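Setting Up a Countertop Handling Task in the Vukerar Simulation Kit

Issued by Mindach Training Services, 30 September 2020

This guide is intended for new users of the Vukerar kit, a software package for building and testing pick-and-place tasks before they are run on a physical arm. It covers the kitchen counter exercise supplied with the standard license. Users who have not installed the Leka control panel should complete that step first.

Step 1. Open the project and load the kitchen counter. Confirm that the two-finger gripper is selected. The suction tool does not work with this exercise.

Step 2. Select the item to be handled. The library supplied with the kit contains 200 items. Thin, flat items are recommended for a first attempt.

Step 3. Set the closing speed to 18 percent. Higher values may be tried once the task runs without errors.

Step 4. Start the run and pause it after the fingers have closed. Review the grip from the wide view and from the view nearest the gripper. Both views show the marble counter and an orange item held between black fingers. 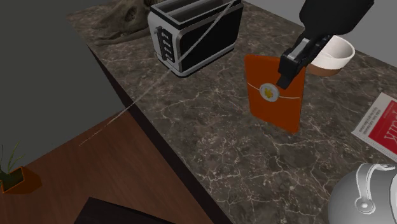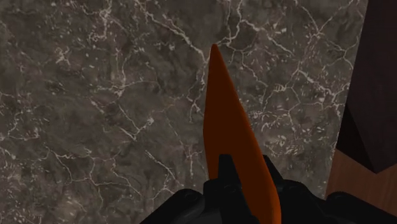
How many times should a task be run before its settings are saved?

Mindach recommends at least four complete runs with the same settings. If any run ends in a dropped item, lower the closing speed and begin the count again.

Step 5. Save the settings under a new name. The original exercise file is read-only and will not accept changes.

Step 6. Export the run log. The log holds up to 1,000 entries, after which the oldest entries are removed. Sites that keep long-term records should export at the end of each session.

Known limitations

The kit does not model the tearing or creasing of paper goods. Results for such items should be checked on the physical arm at low speed. The Wollen add-on for soft materials is sold separately and was last updated in April.

Support

Questions about licensing should be addressed to Zorica Radonjić. Technical faults should be reported to Milovan Kolev, with the exported run log attached.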